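How to Start a Home Strength Routine and Keep to It

A guide for new members of the Reldale Home Fitness Program
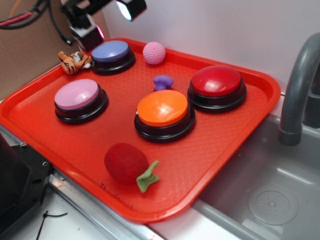

Before You Begin

Members who have not exercised in the past year should speak with a doctor before starting. The same applies to anyone who is pregnant, is recovering from surgery, or takes medication for blood pressure. Bring the program outline to your appointment so that your doctor can see which movements are involved.

You will need a clear area of floor long enough to lie down in, a sturdy chair without wheels, and a mat or folded blanket. The Trendum resistance band is used from the second week onward. Members who do not own a band may use a filled water bottle in each hand for the arm exercises.

Step 1. Choose Your Days

The program calls for four sessions per week. Leave at least one rest day after every two sessions. Enter the sessions in your calendar at a fixed time and treat them as appointments. Morning sessions are suitable for most members, but the time of day does not affect the content of the program.

Step 2. Warm Up

March in place for several minutes, lifting the knees to a comfortable height. Continue with slow arm circles, forward and then backward. Finish with gentle side bends. Do not hold any stretch at this stage. Your breathing should be slightly faster than normal when you move on.

Step 3. Perform the Main Set

Complete the following movements in order, resting briefly between them.

Chair squat: Stand in front of the chair with your feet shoulder-width apart. Lower yourself until you touch the seat lightly, then stand up again. Keep your heels on the floor.

Wall push-up: Place both hands on the wall at chest height. Bend the elbows until your nose is near the wall, then press back. Your body should remain straight from head to heel.

Hip bridge: Lie on your back with your knees bent. Raise your hips, pause, and lower them slowly.

Standing row: Loop the band around a secure post and pull both ends toward your ribs. Members using bottles should lean forward slightly from the hips and lift the elbows behind them.

Repeat the full set once. If your form begins to fail, stop and rest before continuing.

Step 4. Cool Down

Walk slowly around the room until your breathing returns to normal. Stretch the calves, the front of the thighs, and the chest, and hold each stretch without bouncing.

Step 5. Record the Session

Write down the date, the movements completed, and how difficult the session felt. Members enrolled through Cerum may enter this information on their account page. A paper log is equally acceptable and may be brought to your review with Sowmya Varghese.

When to Stop

End the session immediately if you feel chest pain, dizziness, or sharp pain in a joint. Mild muscle soreness on the following day is normal and usually passes within a few days. Seek medical advice if it does not.

Questions about the exercises should be addressed to Anitha Suvarna, Program Coordinator, at extension 1193. Please have your member number ready when you call.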